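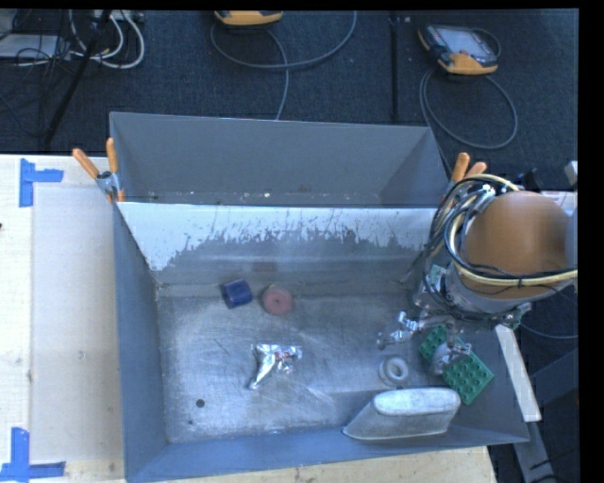 Facilities > Inspections > Checklists > Metal Bins and Work Tables

INSPECTION CHECKLIST WITH COMMENTS

Metal Bins, Tabletops and Adjacent Flooring — Luvholm Building

Last updated: May 17, 2019

Scope: open-top metal bins, the tables they stand on, and carpeted floor within the same room. Ladders and shelving are on separate sheets. Mark each line OK, MONITOR or REPAIR. Comments are from the latest round.

1. Bins

1.1 Rim and top edges free of burrs. OK. Run a gloved hand along the full rim. Two bins in Room 21 were filed down last year and remain smooth.

1.2 Coating on inner walls. MONITOR. Worn coating with scratches and chipped streaks down to the metal is acceptable on dry-goods bins. Flaking that comes off on a cloth is not. Wipe test clean on all units.

1.3 Bin floor. OK. Fine scratches and scuffs are normal wear. Report any dent deep enough to hold water.

1.4 Seams and corners. REPAIR, bin 30 only. Hairline split at the left rear corner, 2 inches long. Tagged and moved to the Collado shop for welding.

1.5 Labels. MONITOR. Load labels on the older Livex bins are faded. Replacements on order — expected in June.

2. Tables

2.1 Level and stable. OK, except the table by the Room 21 door, which rocks. Foot adjusted during the round. Recheck next time.

2.2 Top surface free of splinters and raised screws. OK.

2.3 Bin fully supported, no overhang. OK. One bin in the Lendovthorpe annex was found over the edge and was pushed back.

2.4 Legs and crossbars tight. MONITOR. Bolts on the long table took a quarter turn.

3. Floor

3.1 Carpet flat, no lifted seams. REPAIR. Seam open near the east wall of Room 21. Taped for now.

3.2 Walkways clear. OK.

3.3 Cords secured or covered. OK. One cover strip was missing and has been replaced.

3.4 Lighting over work areas. MONITOR. One tube flickers in the annex.

4. Totals

Lines checked, all rooms: 52. Open repairs: 2. Repairs stay on this sheet until the work order is closed and the item has been looked at again.

Related items
Ladder and Step Stool Checklist
Shelving Load Inspection
Carpet Seam Repair Request
Lendovthorpe Annex — Lighting Log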